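4.2 Finger replacement and daily checks

The Dekis cell has one arm and one gripper with yellow latticed fingers.
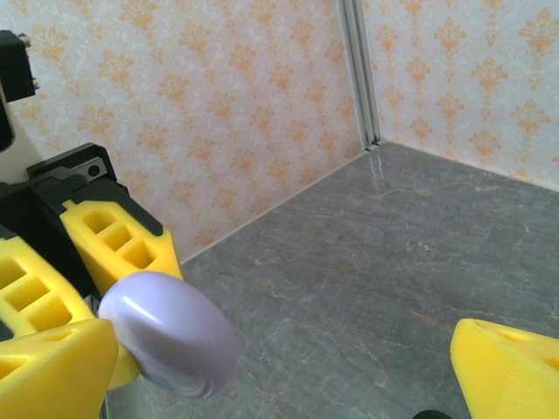
Figure 3. Grip check on the Dekis cell with a lavender test piece.

Carys Gittins objected to our first service plan on the grounds that fingers should be changed by grip count, as hours say little about how often they close. We adopted her rule. The log covers 351 grips for the first set, at which point one finger had a crack at its base — too small to affect the hold but easy to feel with a fingernail. Later sets were pulled earlier.

A change takes almost 3 minutes. The arm is parked, power to the gripper is cut, and the old fingers are unscrewed from their brackets. After new fingers go on, the zero position is set again and the grip check is run two times. If either run fails, the screws are loosened and the fingers reseated. The wrist camera is not recalibrated unless its mount has been touched.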